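2025-02-17, notes for my talk at Skullik, evening group. Speak slowly. Water glass on the left.

**Start**

Good evening. I would like to speak tonight about washing up, and how people in one house share it. I lived six years in the house on Gulatari Street, and we were always arguing over plates.

(Wait for laughing. If no laughing, continue.)

**The house**

- Built in 1907, one kitchen on every floor.
- On our floor two sinks, but only one with hot water.
- The old house rules were still hanging in the corridor. Read rule 2 aloud: "Who cooks last, cleans last."

Explain that this rule is not as fair as it sounds. The person who works late also cooks late. So the same tenant was cleaning every night, and after some months she started to eat cold bread in her room.

**What we tried**

First a list on the door. It worked until July, when half of the floor went on holiday and the list was not changed. Then we tried money: everybody paid a little into a jar, and who washed could take from it. I was against the jar. Say why, but short: people began to wash one cup and take a coin.

In the end we agreed on a simple thing. Each person washes own plate at once, and the big pots belong to the week. Sponges and soap we bought together.
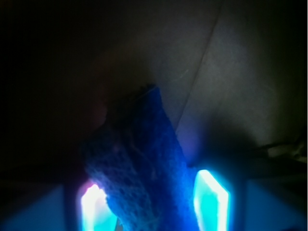 Oľga Čierny wrote to me, after she read my draft, that the pots were never the real problem, and that I am too kind to my old neighbours. In her opinion people do not mind the work, they mind to be the only one who sees it. I want to read this slowly, and then ask the room who agrees.

**If there is time**

The story of the Weidemann pan, which stood in water for so long that we gave it a birthday. Leave out the part with the landlord.

**Questions I expect**

- Why not a dishwasher? The pipes were too old, and no place for it.
- What about guests? Guests do not wash on the first visit. On the second they dry.
- Do I still do it so? Yes, at home with my husband, except the pots. The pots are his.

Thank Skullik for the room. Chairs go back to the wall.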